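Drimum Market Monitor
Economic and market information service for institutions and advisers
From Brevinow

Overview

Drimum Market Monitor is a subscription service that brings stock index levels, commodity prices, exchange rates and household cost measures into one workspace. It is intended for pension offices, credit unions, independent advisers, college libraries and public agencies that need to follow the economy closely but do not keep a research desk of their own.

The service is supplied by Brevinow and may be used in a web browser or installed on a local network. Subscribers receive the same data under either arrangement. The installed edition stores a copy of the history on the subscriber's own server and remains available for lookups when the outside connection is down, although prices will not update during that time.

Coverage

A standard subscription includes 1524 data series. Of these, 686 are updated each trading day and the remainder follow the schedule of the office or exchange that issues them, which may be weekly, monthly or quarterly. A full series list, sorted by subject and by country, is available from the account page.

Subjects covered under the standard subscription are:

Stock indexes, with opening, closing, high and low levels
Crude oil, heating oil, gasoline and natural gas
Wheat, corn, rice, soybeans, sugar and coffee
Exchange rates against the U.S. dollar
Government bond yields by length of term
Consumer and producer prices
Employment, wages and hours worked
Shipping and freight rates

Municipal bond data and farm land values are offered as separate modules. Either may be added during the subscription term, and the charge is adjusted for the months remaining.

Price Pass-Through View

Many subscribers use the service to study how a change in the cost of fuel or grain makes its way into the prices that households pay. The Price Pass-Through view places a commodity series beside one or more consumer series and lets the user shift either one forward or backward in time. A rise in crude oil, for example, may be set against gasoline, airline fares and delivered food over a chosen number of weeks.

The view does not produce a forecast. It reports what the series did over the period selected, along with the strength of the relationship and the number of observations used. Where the period is too short to support a figure, the field is left blank and a note is shown.

Event Markers

Users may place a marker on any date in a chart and attach a short text to it. Markers are commonly used for central bank decisions, supply interruptions, elections and the start or end of a conflict in a producing region. A set of markers can be saved under a name and applied to other charts, and it can be shared with every user under the same subscription or kept private.

Brevinow maintains a basic set of markers for scheduled economic releases. These can be turned off but cannot be edited.

Alerts

An alert may be set on any daily series. The user chooses a level, a percentage change, or both, and the period over which the change is to be measured. Notices are sent by email at 7:30 a.m. Eastern time for overnight movements and again after the close of U.S. trading. Each user may keep up to 13 active alerts. Offices that need a larger number should write to the accounts desk before the subscription begins, as the limit is set when user names are created.

Alerts are a convenience and should not be relied upon as the only means of watching a position. Delivery depends on the subscriber's own mail system – messages held by a spam filter cannot be recovered by Brevinow.

Reports and Exports

Charts and tables may be exported as spreadsheet files, plain text or print-ready pages. Exported tables carry the name of the original source, the date of the last update and any revision notes. Subscribers may reproduce charts in newsletters and meeting papers provided that the source line is kept.

Revised figures replace earlier ones in the workspace, but the earlier figures are not discarded. The Revisions tab shows each value as first released and as later changed. This is of particular use with employment and output figures, where the first release is often altered in the following months.

Editions

Drimum Desk. For a single office, with up to five named users. Browser access only. Includes the standard series, alerts and exports.

Drimum Institution. For larger bodies and for libraries with walk-in readers. Browser access and local installation. Includes all features of the Desk edition, shared marker sets, the Revisions tab and an administrator account.

Drimum Archive. Historical series only, without daily updates or alerts. Suited to teaching and to long-term research. The Archive is refreshed once a year in July.

A Desk subscription may be moved to the Institution edition at any time. Saved charts, markers and alerts are carried over. Movement from Institution to Desk is possible only at renewal, and any user names beyond the Desk limit must be closed first.

Technical Requirements

Browser access requires a current version of any major browser. No plug-in is needed. The local edition requires a dedicated server, a fixed network address and an outbound connection for updates. Installation is carried out by the subscriber's own staff using the written guide, or by Julley, which handles on-site setup and repair for Brevinow under a separate agreement. Work by Julley is quoted in advance and billed directly.

Subscribers who already use the Zarei portfolio ledger may link holdings to the relevant series. The link is one-way: the Monitor reads the ledger and writes nothing back to it.

Terms and Billing

Subscriptions run for twelve months and are billed in advance, either in full or by quarter. Public libraries and accredited colleges are charged at a reduced rate on all three editions. A written quotation will be sent on request and is held open for the period stated on its first page.

A trial account is available to offices that have not held a subscription before. Trial accounts include the full Desk edition with the exception of exports, and close without charge if no order is placed.

Important Notice

The Monitor is an information service. Nothing in it is an offer to buy or sell any security or commodity, nor is it advice suited to the needs of any person. Data are taken from sources believed to be reliable, but delays and errors may occur. Subscribers should confirm any figure with the original source before acting on it – this applies especially in periods of heavy trading, when exchanges may correct their own prices after the close.

Subscriber Comments

Comments are posted with the permission of the writer and may be shortened.
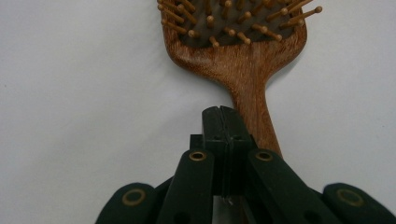

Haziq Lumbantobing: We have had the Institution edition for two renewals now and the Revisions tab is what our office opens most. I would like to see freight rates broken out by route, even if that has to be a paid module. The morning alerts have been dependable, but please consider a midday one for oil. By the time the closing notice arrives our board papers have already gone out.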